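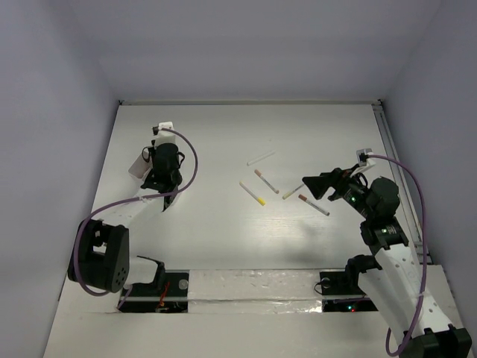

Juli, kurz nach 14 Uhr

Weiter mit der Stiftaufgabe, und heute will ich endlich aufschreiben, was ich in den letzten Tagen nur auf Zetteln hatte, damit ihr nicht wieder raten müsst, welcher Stand auf dem Rechner liegt. Der Zweig heißt `natora-stifte`, der Planer ist der aus Natora, die Wahrnehmung läuft noch über das alte Kurura-Modul. Das Umziehen auf das neue Modul verschiebe ich, bis die Greifpunkte stabil sind, sonst habe ich wieder zwei Baustellen auf einmal und weiß am Abend nicht, welche von beiden mir den Tag verdorben hat.

Zur Aufgabe für alle, die erst jetzt dazukommen: Marker liegen kreuz und quer auf dem Tisch, beide Arme dürfen greifen, am Ende sollen sie alle in dem kleinen weißen Behälter links sein. Der rechte Arm kommt an den Behälter nicht vernünftig heran, ohne dass der Ellbogen in eine hässliche Stellung gerät, also übergibt er in der Mitte oder schiebt den Stift nach links. Welche von beiden Varianten genommen wird, entscheidet im Moment eine Kostenfunktion, der ich nur halb über den Weg traue.

## Wahrnehmung

Der weiße Marker macht uns weiterhin Kummer. Weiß auf weißer Platte, dazu der Lichtfleck in der Tischmitte, da bleibt für die Segmentierung wirklich wenig übrig. Die Kappen in Orange und Gelb findet sie brav, die rotbraune sowieso, auch das blasse Gelbgrün meistens. Beim weißen bekomme ich entweder gar keine Maske oder eine, die nur das halbe Gehäuse umfasst, und dann sitzt der Greifpunkt natürlich viel zu weit am Ende.

Ausprobiert habe ich heute Folgendes:

- Belichtung eine Stufe herunter. Hilft in der Mitte, dafür läuft der Schatten unter dem rechten Greifer mit in die Maske hinein. Wieder zurückgestellt.
- Schwellwert für die Konfidenz gesenkt. Der weiße Stift taucht auf, leider zusammen mit allerlei Glanzstellen von der durchsichtigen Abdeckung vorne zwischen den Armen. Die Folie ist zerknittert und spiegelt, da sieht der Detektor an manchen Tagen einen ganzen Schreibwarenladen.
- Arbeitsbereich vorne beschnitten, damit die Folie gar nicht mehr ausgewertet wird. Das hätte ich längst machen sollen! Steht jetzt als `roi_vorne` in der Konfiguration, bitte nicht wieder entfernen, auch wenn es unschön aussieht.
- Kantenfilter aus dem Sjöberg-Paket vor die Segmentierung geschaltet. Vielversprechend, kostet aber Rechenzeit, siehe unten.

Mit beschnittenem Bereich plus niedrigerem Schwellwert bin ich vorerst zufrieden. Der Rest muss über die Orientierungsschätzung kommen. Da nehme ich bisher einfach die Hauptachse der Maske, und bei einem halben Stift ist die Hauptachse zwar oft noch richtig, der Mittelpunkt aber nicht. Mein Gedanke wäre, die bekannte Stiftlänge als feste Größe hineinzugeben und den Mittelpunkt entlang der Achse zu verschieben, bis die sichtbare Kante passt. Morgen.

## Planung und Übergabe

Lauf 1703 ist der, den man sich ansehen sollte, wenn man verstehen will, warum ich so auf der Kostenfunktion herumreite. Der Planer wählt für den gelbgrünen Marker die Übergabe, obwohl Schieben kürzer wäre, und der Grund ist ein Strafterm für Kontakt mit der Tischplatte, der aus der Zurcombe-Zeit stammt und nie angepasst wurde. Damals hatten wir Becher, da war das vernünftig. Stifte liegen aber flach, die Finger müssen ohnehin dicht an die Platte heran, und der Planer zahlt diesen Aufschlag bei jedem einzelnen Griff. Ich habe den Term für den Greifer auf null gesetzt und für die Glieder gelassen, wie er ist.

Danach Lauf 2339 mit denselben Startposen: jetzt wird geschoben, der linke Arm nimmt den Stift auf, und die Bahn sieht im Viewer deutlich ruhiger aus. Ein Lauf ist ein Lauf, ich weiß, aber ich habe mich trotzdem gefreut und mir einen zweiten Kaffee geholt.

Noch zu den Kabeln, die im Kollisionsmodell ja leider gar nicht vorkommen. Das violette vom linken Kamerahalter steht in einem weiten Bogen über dem Tisch, und wenn beide Handgelenke in der Mitte zusammenkommen, ist der rechte Greifer da schnell drin. Ich habe dem linken Handgelenk deshalb eine Kapsel verpasst, die den Bogen grob einschließt. Das ist eine Krücke — sie wandert starr mit dem Handgelenk mit, das Kabel tut das nur so ungefähr. Wer eine bessere Idee hat, die ohne Umverlegen auskommt, schreibt sie bitte hier darunter. Rechts ist es harmloser, dort läuft das Kabel außen am langen Glied entlang und kommt der Mitte kaum in die Quere.

## Regelung

Der Ablauf hängt noch an einem Timing, das mir nicht gefällt. Die Wahrnehmung liefert mit dem Kantenfilter alle 300 ms eine neue Schätzung, ohne ihn alle 100 ms. Beim Anfahren ist mir das gleichgültig, beim Zugreifen nicht: wenn der Greifer beim Schließen den Stift ein wenig wegrollt, rechnet der Regler mit dem langsamen Takt noch eine ganze Weile mit der alten Lage. Lösung für heute: Filter nur in der Suchphase, beim Greifen ohne. Die Umschaltung sitzt im Zustandsautomaten zwischen `anfahren` und `zugreifen`, mit einem Logeintrag, damit man hinterher sieht, welche Schätzung verwendet wurde.

Dabei ist mir aufgefallen, dass die Zeitstempel der beiden Handgelenkkameras nicht aus derselben Uhr kommen. Die linke stempelt beim Auslösen, die rechte erst beim Eintreffen der Daten im Treiber. Das erklärt vermutlich einen guten Teil der merkwürdigen Sprünge, die ich letzte Woche auf die Kalibrierung geschoben habe (Entschuldigung an die Kalibrierung). Im Treiber ist das eine einzige Zeile, ich habe sie geändert, aber noch nicht eingecheckt, weil die alten Aufzeichnungen dann beim Abspielen anders ausgerichtet sind und ich erst ein kleines Skript zum Umrechnen schreiben will.

## Offen

- Stiftlänge als feste Größe in die Lageschätzung
- Umrechnungsskript für die alten Zeitstempel, danach Treiber einchecken
- Kabelkapsel links: Radius ist geschätzt, einmal richtig nachmessen
- Startposen aus 1703 als Regressionstest ablegen
- Prüfen, ob der Punkt hinter dem weißen Marker ein Fleck auf der Platte ist oder sonst etwas, der Detektor hat ihn einmal als Kappe gemeldet

17:40, Nachtrag: Der Strafterm steckt noch an einer zweiten Stelle, nämlich in der Nachglättung der Bahn. Dort steht er noch auf dem alten Wert, ich fasse ihn heute nicht mehr an.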